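Workshop > Notebooks > Tape room > Entries

6 May 2022

Back in the tape room after the week of paperwork. Present: me, Mizanur, and Nanna until lunch. Oven on at half eight. Kettle on slightly before the oven.

Plan was to finish the Plendusance reels and start on the Duditero box. We did part of the first and opened the lid of the second.

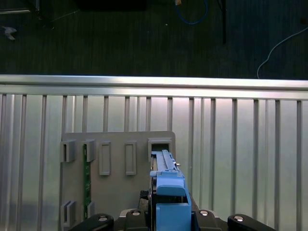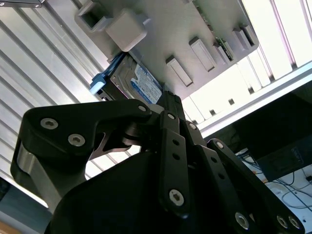
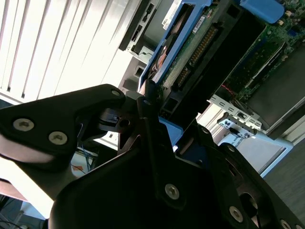
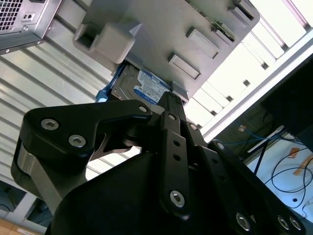 First: light blue part against the slotted board. Second and fourth: hard disk in its grey plastic holder. Third: open server chassis.

Reel 23 (Plendusance, village hall concert, quarter inch, back-coated). Squealed on the first pass within a minute and left brown muck on the heads and the guides. Classic sticky shed. Stopped straight away this time, having learned in October what happens when you think it might settle down. It doesn't settle down. You spend the afternoon with cotton buds.

Into the oven at 50 degrees. Turned it over at four hours and gave it four more. The dial on the oven says 50 when the probe says 57, so go by the probe, and please would whoever keeps peeling the note off the dial leave it there. The oven is the Karagiannis fruit dryer with the mesh shelves, and yes, it still smells of apricots. The proper lab oven is still "on order", a phrase I now hear in Mizanur's voice whether he's in the room or not.

Let it cool in the box with the door shut. Don't be tempted. Reel 19 was wound warm and has a pack like a dropped lasagne.

While that was cooking:

Acetate check. Held every reel from the second shelf up to the lamp before it went anywhere near the oven pile. If light comes through the pack it's acetate and it does NOT get baked. Found one in the baking pile, on the top, with a sticker on it saying BAKE. The writing on the sticker is mine. Moved it to the cold cupboard and said nothing until now. The box smells of vinegar, only a little, but it should go near the front of the queue, and the strips want changing in that cupboard anyway. Nanna put a new one in. Look at it tomorrow and write down the colour, not "fine".

Azimuth. Nanna did the Plendusance choir tapes by ear, in mono, rocking the screw until the hiss opened up. I did the same reel with the scope. We ended up in the same place to within a whisker and she took a third of the time, so the scope is going back on its shelf and I'm not going to discuss it. Note for anyone repeating this: do it on the announcer, he has good sharp esses. The choir is no use. The choir seems to have been recorded from the car park.

Whoever recorded these changed machines part way through the evening. Side one is bang on speed and side two runs flat by a bit under a semitone, and you can hear the piano sag straight after the interval. Signe went through the parish magazine and there's nothing about a second machine, though there's a very full account of the raffle. For now: transfer flat, as it plays, and put the correction in the access copy only. Preservation copy stays wrong. I know this upsets people.

Splices. All the old leader splices on reel 23 have let go or are about to. The gum has crept sideways and glued neighbouring turns together, so when it pulls free it takes a bit of oxide with it if you're quick and none if you're slow. Be slow. Turn by hand. Mizanur has a way of easing it off with the back of a thumbnail and a puff of talc, and it works, but he gets talc on everything, and I found a thumbprint on the sandwich tin.

Wiped the gum residue with isopropyl on a lint-free pad, base side only. Remade the splices with the new tape from Tudo. I like it: thin, cuts clean, doesn't ooze when you rub it down. Ask me again in thirty years. The splicing block needs a new blade, and the blade needs demagnetising before use. I could hear a small tick at one of my joins and it was me, not the concert.

Played reel 23 at ten past five, after the bake and the cooling. No squeal. Light brown dust on the first guide, nothing on the heads. Ran right through in one pass with levels peaking around where the announcer shouts for the owner of a green van. Transfer saved at 96/24, checksum made, log sheet filled in. The tape gets a few weeks of good behaviour after baking, so if anyone wants a second pass, say so soon and not in the autumn.

Content notes for Bergþóra, who is doing the catalogue and asked for something better than "choir, various":

- opening speech, man, not named, thanks the ladies for the urns
- four part songs, one stopped and begun again
- piano solo, page turn audible, then a second page turn, then the first page again
- interval, left running. Best thing on the reel. Two women by the microphone go through everyone in the second row.
- carols, with audience, tempo a matter of opinion
- green van

The interval needs someone to think about it before it goes online. Some of the second row will have grandchildren. I've marked the start in the log and put a query flag on it. Signe thinks it's the reason anyone will listen, and she's right, but that doesn't settle it.

Duditero box. Opened it, read the lid, closed it. The lid says 300 ft, the reels inside are plainly a lot more than that, and one of them isn't audio tape at all, it's a roll of bias binding. Somebody's sewing got archived. Oľga says we have to give it an item number because it came in on the deposit form. So it has one: 179. Bias binding, cream, good condition, no sticky shed.

Two of the others are wound oxide out. Check the direction before threading, and put a slip of paper in the box saying so. A slip IN the box. A slip on the bench gets used as a coaster.

Took-up tension on the left-hand deck is creeping up again. It wound the test reel hard enough to ring when tapped. I backed it off and it's behaving, but I wouldn't leave it alone with anything old. The right-hand deck is fine apart from the counter, which runs when it feels like it. Use the clock.

Supplies to get: leader (white and red, we're swimming in green), pads, blades, humidity strips, more boxes of the slim kind, apricots for Mizanur, who says if the oven is going to smell of them it's only fair.

For tomorrow:
Reels 24 and 25 into the oven first thing, both checked against the lamp, both back-coated.
Colour of the strip in the cold cupboard.
Ask Oľga if the Plendusance depositor remembers a second tape machine.
Clean guides BEFORE lunch.
Find lid of talc.

Added later: lid of talc was in the splicing drawer, on the pencil.

Filed under: Tape transfer, Baking, Daily notes
4 shares | 2 comments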